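Visits > Open Days > Honitness Robot Lab

What a place! The Honitness lab opened its doors for an afternoon in April, and I stayed over 2 hours (the plan was a quick look before lunch).

The arm I liked best was one they call Pace, which was sorting switches at the bench nearest the door. I could have stood there all day watching it choose its next one!

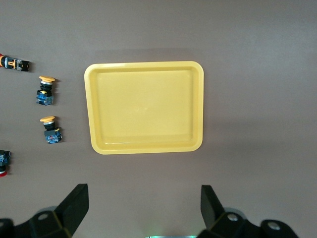 Push-button switches and the yellow tray, from the gripper's side.

Next door was Silludard, a quieter project on cable handling, and the crew let us try the controls. I dropped mine twice and loved it. Go if they run it again, and ask for bench 13.

Last updated: April

Recent visits
Fisteseck bottling hall
Two hours at the tram depot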